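Tomaszewski Career Services Drops Resume Keyword Scoring After Its Own Review

2024-08-25

ILTURHAM - Tomaszewski Career Services said it will stop selling resume keyword scores to job seekers, after a review of its own client files found no sign that a higher score led to more interviews.

The firm had offered the scores since February as an add-on to its coaching packages. Clients uploaded a resume and a job posting and got back a number out of 100, with a list of words to add. Many of them liked it. The firm now doubts that it did them much good.

"We were selling a number because people asked for a number," said Larasati Pelupessy, director of coaching. "I had my doubts in February and I should have been louder about them. A resume that scores 90 can still be dull, vague and aimed at the wrong job. Ours often were."

The review covered 1202 applications sent by 200 clients. Staff compared the score on each resume with whether the employer asked for an interview. Resumes in the top band did no better than resumes in the middle. The firm warns against reading too much into this. The clients reported their own results, they worked in different trades, and some sent far more applications than others. A review like this can't show that keywords never matter. It does show that Tomaszewski had no grounds for charging extra for them.

The firm also takes a dim view of the wider claim that most resumes are thrown out by software before a person reads them. Pelupessy said her coaches have asked hiring managers about it and have heard very different answers. Some employers sort by a few hard requirements, such as a license. Others read everything, late and in a hurry. "If someone tells you they know how all of these systems work, ask them how they know," she said. "Then ask what they are selling."

Clients who bought the scoring add-on will get the fee back in full. They don't need to fill in a form.

In place of the scores, the firm will offer a plain reading session called Gruker. A coach reads the resume beside the job posting, with the client in the room or on the phone, and says where it stops making sense. The session lasts 90 minutes. There is no rating at the end of it and no promise of interviews. The firm will keep notes on results and says it will drop Gruker too if it makes no difference.

The first sessions will go to clients looking for entry-level work in stores, warehouses, laundries and offices, the group that bought the most scores.
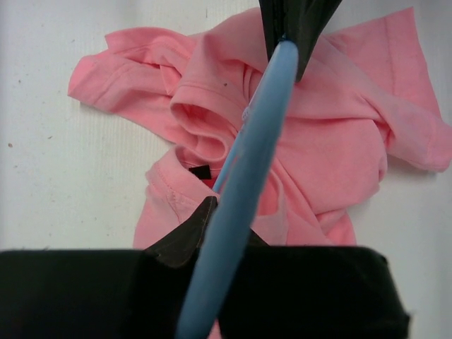

A pink short-sleeved T-shirt on a white work surface.

Ratih Wibisono, who runs the Falon job club and has sent members to Tomaszewski in the past, said she would wait and see. "They charged for one thing that didn't work and now they have another thing," Wibisono said. "Giving the money back is a good start. I want to see what happens to the first 16 people from my club before I send any more."

Pelupessy said that was fair.

Gruker sessions can be booked at the front desk or by phone. Clients should bring one resume and one real posting they plan to answer. The firm asks them not to bring a score from any other service, and coaches will not comment on one.

About Tomaszewski Career Services
Tomaszewski Career Services provides job search coaching, interview practice and resume help to adults in Ilturham and Falon. It does not place candidates and takes no fees from employers.

Press contact: Larasati Pelupessy, Director of Coaching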